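Wolo – Call for Participants: Home Textile Care Diary Study

Location: Hurevard (first and last visits on site, remainder at home)
Duration: 9 weeks, starting in November
Payment: $300 on completion
Contact: Mali Craddock, study coordinator

Wolo is recruiting adults for a diary study on how households wash, dry and store everyday clothing. The study is run for Rees, which is revising the wording of its care labels. We are interested in ordinary habits, including irregular ones. Participants should not change their routine before or during the study.

You may apply if you are 18 or older, do most of the laundry in your household, and have regular access to a washing machine. Shared machines in apartment buildings are acceptable. You may not apply if you work in textile manufacturing, commercial laundry or detergent sales, or if you took part in the earlier Banditz label study.
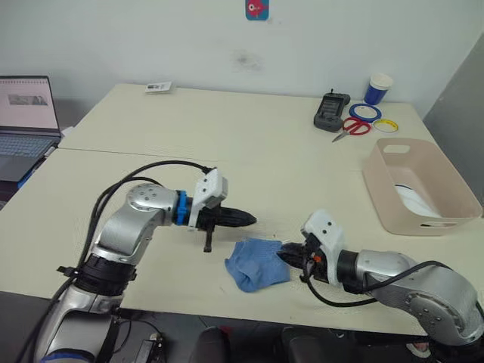 Participants attend two visits at the Hurevard office, each lasting up to 90 minutes. At the first visit you will complete a background questionnaire and sort a set of garments by the way you would wash them at home. Sorting is done on a flat surface, such as two desks pushed together with a pale top and a straight seam between them, and you may use either side of the seam for any category you choose. There is no correct result. The second visit repeats the sorting task with revised labels and ends with a short interview.

Between visits you will keep a written diary. Each entry covers one load and records the items washed, the program and temperature selected, the detergent used, the drying method, and any label you read before starting. Entries take 11 minutes on average. A minimum of 4 entries is required per two-week period – periods with fewer entries cannot be made up later. 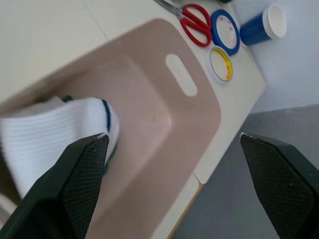 Diaries may be kept on paper or in the online form, but the two formats should not be mixed. Paper diaries are supplied at the first visit and must be returned at the second. Loads washed by another member of the household should be left out, even when they contain your own clothing.

Participation is voluntary and you may withdraw at any time. Participants who withdraw after the first visit receive partial payment for the visit completed. Names and contact details are stored separately from diary data and deleted when payment has been made.

To apply, write to Mali Craddock at the Wolo office in Hurevard. State your age, household size, type of washing machine access and preferred diary format. Indicate whether you are available for morning or evening visits – evening places start at 6 p.m. and are limited. Applicants will receive a reply whether or not a place is available.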